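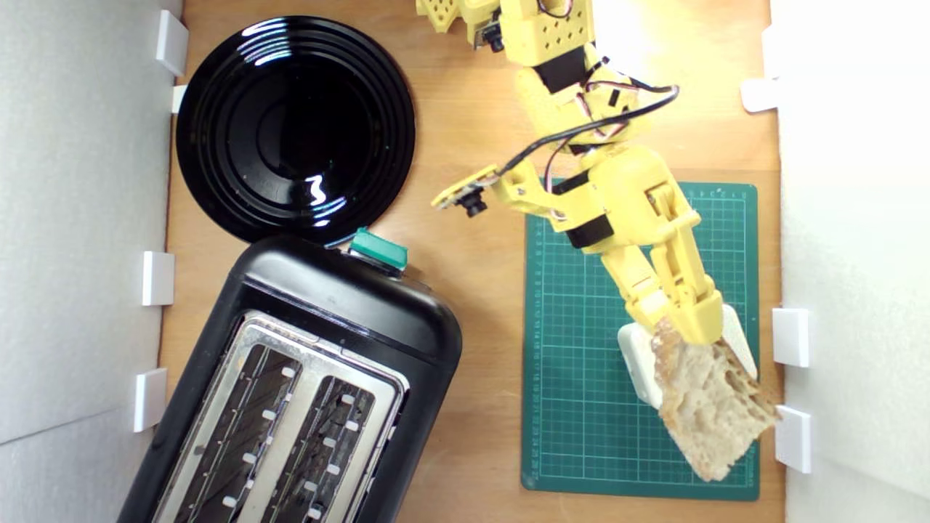
3.2 Laying out a small breakfast station

Toast is such an ordinary thing to make that people tend to wave us off when we ask how they do it, and yet once they begin talking they can go on quite happily for a long while. In the Gratdale interviews, carried out in April by Nest Morgan, we asked 110 households where the toaster stood, where the plate went, and where the bread waited before it was toasted. The first two answers came quickly. The third took people by surprise, and several had to walk over to their own counters to look.

What came out of those conversations was a strong fondness for closeness. Most people liked the plate to sit right beside the toaster, so that a slice had only a short way to go, and many had turned the toaster at an angle on the counter. One woman told us she had never decided to do this; the toaster had simply drifted that way over the years, like a chair in front of a television. The bread was a different matter. It lived in a bag, in a bin, on a board, or (in 14 homes) on top of the refrigerator, and the walk to fetch it was the longest part of the whole job.

We kept these habits in mind when we put together our own tabletop layout, which follows the one Andri Gruber drew up for the earlier Stemico study of shared kitchens. The toaster is set at a diagonal with the lever end toward the plate, and the bread has a place of its own on a cutting mat to the other side (Figure 2).

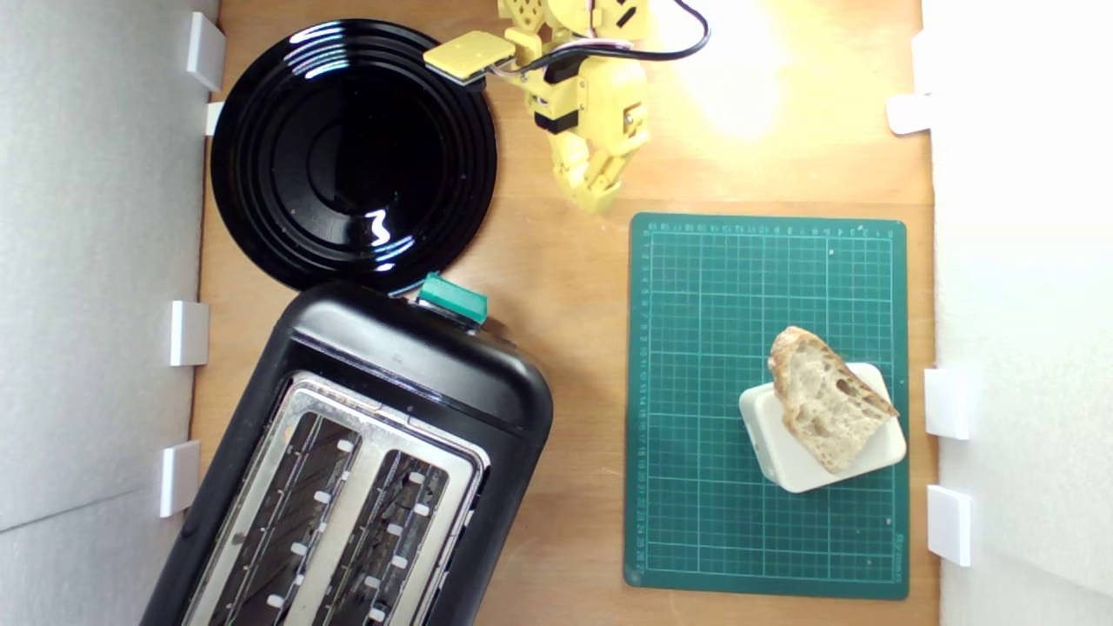
Figure 2. Tabletop layout with plate, two-slot toaster, and cutting mat. The bread rests on a white square block on the mat.

The block deserves a word, small as it is. A slice lying flat on a mat is a fiddly thing to pick up, as anyone with cold hands on a winter morning will know, and raising it a little gives the edges some room. Five of our Gratdale households did much the same with an upturned saucer or the heel of the loaf - a trick we were very glad to borrow.

We also talked for some time about color. A dark, glossy plate shows every crumb and catches the light from overhead, and a few readers of our early draft asked whether a plain white one would have been kinder. We kept the black plate, partly for its raised rings, which mark off the flat center where the toast is meant to end up. The angle of the toaster was left up to 10 degrees of freedom either way between sittings, so that the layout stayed a little loose, as it does at home.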